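Utanix announces winter final of Skurar team league in Gornomville

01/07/2020

Utanix, the organiser of online and live gaming tournaments, is pleased to announce that the final of its Skurar team league will be played before a live audience in Gornomville next February.

The registration for teams is open from today. In the last season 731 teams took part in the online rounds, and 12 of them came to the final weekend. The number of finalists stays the same this time, but the group stage will be longer, so every team plays at least six matches before it can go out.

The hall has 300 seats for each day. Tickets will be sold on the Utanix website in autumn. All matches of the final will also be streamed free of charge, with commentary in English and Spanish. Alcaraz remains the main partner of the league and gives the monitors and headsets for the stage.

"Many players wrote to us that one lost match was too hard a punishment, and we have listened to them," said Aled Samuel, league manager at Utanix. "We are very glad to come back to Gornomville, where the public was so warm with us."
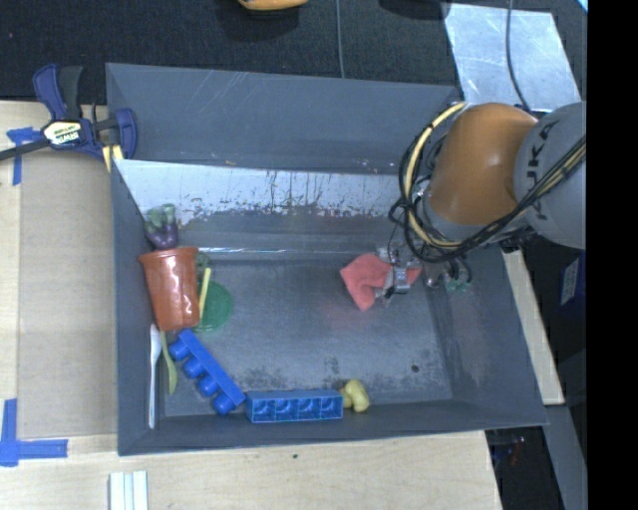
An orange and grey KUKA robot arm reaching into a dark grey bin.

The first 1000 players who register will receive a Skurar character skin in the colours of the league. Players must be at least 16 years old. Full rules are available from the Utanix press office on request.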